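April 2021

Grape must trial, Molside shed. Second pressing of the Barros fruit. Ermelinda and I crushed 50 kg into the blue tub and left the skins in overnight.

Sugar read lower than Tiago's field sample. Rechecked with the other hydrometer, same colour of reading, so I'm going with it. Tub 3 smells a bit sulphury. Stirred it twice.

Grapes (first three pictures): 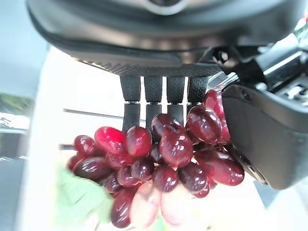
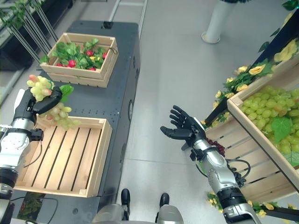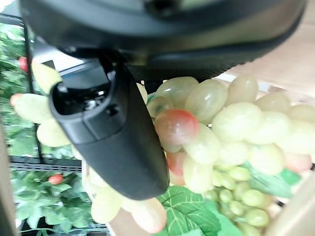
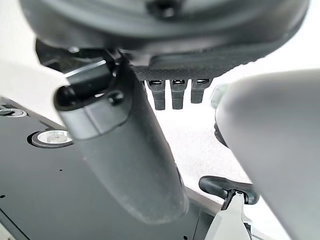
Added 55 g of the Numari yeast to tub 3, rehydrated first. Cap rose by mid-afternoon. Nuno wants the press bags rinsed in citric before they go back on the shelf.

To do: order litmus strips, fix the drain tap, ask Ilídio if the 207 L barrel is free.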